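Tallon Help Desk
Ticket: Scuffs on matte white floor board, cleaning leaves shiny patches
Product: Follstead wall and floor panels, matte white
Opened by: Mali Dafis
Opened: 2023-12-16
Status: Waiting on parts

Hi all, me again (same enclosure as my question on edge trim last time). I'm having trouble keeping the floor board looking decent and I'd like some advice before I make it worse, which I'm pretty good at.

The walls are fine. They were wiped down once after we put them up and I haven't touched them since. The floor is the problem. It picks up faint scuffs, mostly gray, and there's one little dark speck near the middle that won't budge no matter what I do. I went at the scuffs with Rotuvero spray and a soft cloth, the way I'd clean a kitchen counter, and the marks did fade! But on the spare offcut where I tried it first, I got a shiny patch the size of my palm. So I stopped there and only used water on the real board.

Chrysoula Lazaridis from support has been helping me with this. 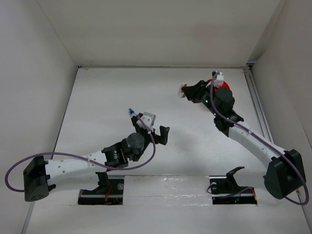

Back wall and floor panel, with the seam between them and the cutout strip along the bottom.

Her first question was whether the back wall is pushing down on the floor and making it bow. I don't think so. I laid a 40 cm steel ruler across it in a bunch of places and couldn't slide a piece of paper under it anywhere. The seam looks straight to me too. There's a bit of a crease down each back corner, but those don't bother me.

What I've tried so far:

Plain warm water and a microfiber cloth. Takes off dust, does nothing for the scuffs.

Rotuvero spray, offcut only. Scuffs mostly gone, shiny patch, see above.

White pencil eraser, offcut and then one corner of the board. This is the best one by far, but it's slow. I spent about 16 minutes on a spot no bigger than a coaster and then had eraser crumbs everywhere. Getting them out of the cutouts was a whole job by itself (brush first, then the skinny vacuum nozzle).

Melamine sponge. Haven't dared.

Reply from Chrysoula: please skip the melamine sponge, it will polish the matte coating the same way the spray did. Stick with the eraser and brush toward you, away from the back seam. The speck may be in the coating itself, in which case no cleaner will lift it. Can you feel it with a fingernail?

I just checked and no, I can't feel a thing. It's completely smooth, so I guess it's in the coating.

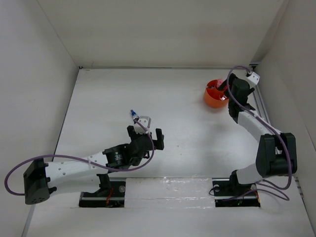 So now I'm leaning toward swapping the floor board and leaving the walls alone. Two things I need to know before I order. Does the replacement come with the cutouts already made, or do I have to do those myself? I'd really rather not, my last try with a jigsaw was ugly. And is the white going to match walls that have been up for a while, or will a brand new board make them look yellow?

Reply from Chrysoula: we can cut it if you send measurements. The shade hasn't changed, but order the Nordin finish, which is the same white with a tougher top coat. Lead time puts it in January.

January works for me. I'll measure the cutouts tonight and post the numbers on this ticket, so please leave it open.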